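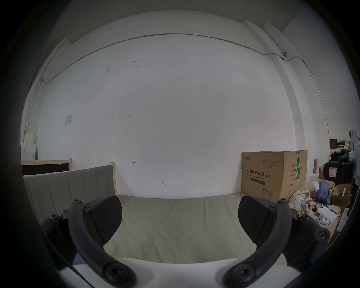 Sanell dresser drawers sagging – fix or return?

duskpine77
Bought the six-drawer Sanell dresser from Cleltimness in December. Paid 300 for it on sale. The two bottom drawers now drop at the front when pulled more than halfway, and one of them rubs on the rail underneath. I keep jeans and sweaters in them, nothing crazy. The store says I can still return it but I have to get it back to the Rirgate warehouse myself. Is this something I can fix, or should I send it back?

oldchisel
Pull the drawer out and look at the bottom panel. On a lot of dressers at that price it's thin hardboard sitting in a groove, and once it bows it drags on whatever is below. A bead of wood glue in the groove and a center strip screwed front to back will sort it out. Cost me 9 dollars last time.

marlow_k
I'd return it. You paid for a dresser that works. Once you put glue or screws in it they won't take it back.

duskpine77
Panels look flat to me. The runners have some play in them though. I can wiggle the drawer side to side.

oldchisel
Then it's the runners. Check the screws first, the back ones work loose. If they're tight, swap the runners for full-extension ball bearing ones. Measure the gap on each side before you order.

Tess in 4B
We had the Sheehan dresser from the same store and it did the same thing. My husband changed the runners and it's been fine since. He had to plane a little off the drawer sides to make them fit, so not a quick job.

marlow_k
So that's new runners, a plane and a Saturday, on furniture that's a few months old. Still say return it.

oldchisel
Renting a van to Rirgate isn't free either. And the replacement will have the same runners.

marlow_k
He can get a refund, he doesn't have to take a replacement.

gravelroad20
Did you level it? Mine was on carpet and leaning forward because of the tack strip along the wall. Drawers felt loose until I shimmed the front feet. Also make sure it's anchored to the wall before you open more than one drawer.

duskpine77
It is on carpet and I never checked for level. It's anchored. Will put a level on it tonight.

duskpine77
OK, it leans forward a bit. Shimmed the front and the top drawers feel better. The bottom two still drop, and on the worse one both back screws were loose. Tightened those and it stopped rubbing. The other one has a stripped hole.

oldchisel
Glue and toothpicks in the hole, let it dry overnight, put the screw back in.

marlow_k
Ask the store what the return cutoff is before you do that.

duskpine77
Good point. I'll call them Monday and leave the hole alone until then.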